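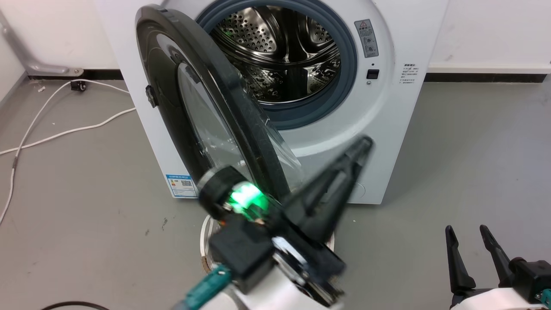
Leaving the washer door open between loads -- does it do anything?

ullcombe_tenant
My landlord's agent (Dramus, if anyone else rents through them) has sent round a sheet telling us all to leave the washing machine door wide open after every load, "to prevent odour and prolong appliance life". Ours is a white front loader, grey rubber seal, steel drum. The utility room is narrow and the open door takes up most of the way through. I've caught my shin on it 5 times. Has anyone got proof this makes a difference, or is it one of those things people repeat?

Pegbag
Yes it makes a difference. Shut a wet drum up for a weekend and smell it.

ullcombe_tenant
I've done that plenty of times and it smelt of washing. That's my point.

ashok_semwal
I used to mend these for a living. Open door is fine, but wide open is daft. All that weight hangs off the hinge, and if there's a toddler or a dog about it gets leaned on. Leave it open by a hand's width. The air gets in just the same.

Pegbag
Does it though? You'd have to show me that a gap does the same job as having it right back. There's a big fold in the rubber at the bottom that holds water, and a little gap isn't going to dry that out.

ashok_semwal
Nor is a big one. You wipe the fold with a cloth. Takes ten seconds. I must have pulled out hundreds of seals in my time and the black ones belonged to people who never wiped them, door open or not.

marrowfat
Sceptic here on all of it. My mum shut hers every time for 14 years and never had a whiff. She also washed at 60 and used powder. I think the real trouble is everyone doing cold washes with liquid and then buying a bottle of something to get rid of the smell. I paid £5 for a Warov drum cleaner tablet pack in May and all I noticed was that the machine smelt of lemon for 2 washes.

Pegbag
Powder at 60 would do it, I'll give you that. But most of my stuff says 30 on the label, so I'm not boiling it to please the machine.

marrowfat
Do an empty hot one now and then. No tablet needed.

ullcombe_tenant
How often is "now and then"? The sheet says monthly, and I'm the one paying for the electric.

marrowfat
When it smells. If it doesn't smell, don't.

ashok_semwal
I'd do it before it smells, but I won't fight you over it.

Giannakopoulos
Has the OP looked at what's on the machine itself? There's often a warning sticker by the door, and some have a child lock. With small children in the house I'd think harder about the door than about the smell. We keep ours shut and I take my chances with the rubber.

ullcombe_tenant
There's a sticker with a red triangle on it and two round pictures, but the writing is tiny and it's all in Chinese, so it's not settled anything for me. No kids here anyway, only my shins.

Pegbag
Point your phone's translate thing at it.

ullcombe_tenant
Tried. Got "please careful" and then something about a basin. I don't trust it any more than I trust the sheet.

dripdry
Unpopular view, but I'd worry about the drawer before the door. Pull it right out and look up inside the slot. Mine was disgusting, and I'd been blaming the drum for months. The drum was clean as anything, shiny right round.

ashok_semwal
Not unpopular with me. Drawer, filter, seal, in whatever order you like. People look at the drum because it's the bit they can see.

marrowfat
So that's three jobs and none of them is "leave the door open". I rest my case.

Pegbag
You've rested nothing. Nobody said it was the only thing to do.

ullcombe_tenant
Right. I'm going to shut it to a hand's width, wipe the rubber and ignore the rest until I've got a reason not to. If Dramus want it flung open they can come and walk past it themselves. Is the filter the little flap low down on the front? I can't see one on mine.

ashok_semwal
Usually low down, yes, but not always -- what's the model number? Try inside the door rim. And put a towel down before you undo anything.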